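Blasting the gate, round two

So the gate is finally getting stripped! I've put this off since February because my little blast cabinet kept clogging, and I was sure the gun was dying. Rosalie Grabner at Staniforth took one look at my bucket of media and laughed. It was mostly dust. I'd been running the same glass bead for 13 sessions (oops).

She sold me a bag of garnet from Raritz and a new nozzle, and wow. The hinges came clean in 4 minutes – I'd been spending half an hour on each one. I'm running it at 100 psi, a bit high for thin stuff, so the scrollwork will wait till Monday. 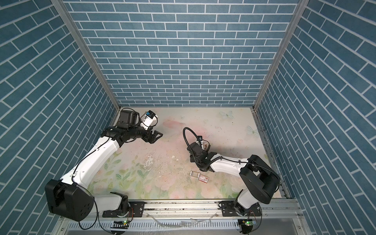

Blue brick and a flowery floor

Primer next, if the rain holds off. Anybody tried the gray one from Dorkeo?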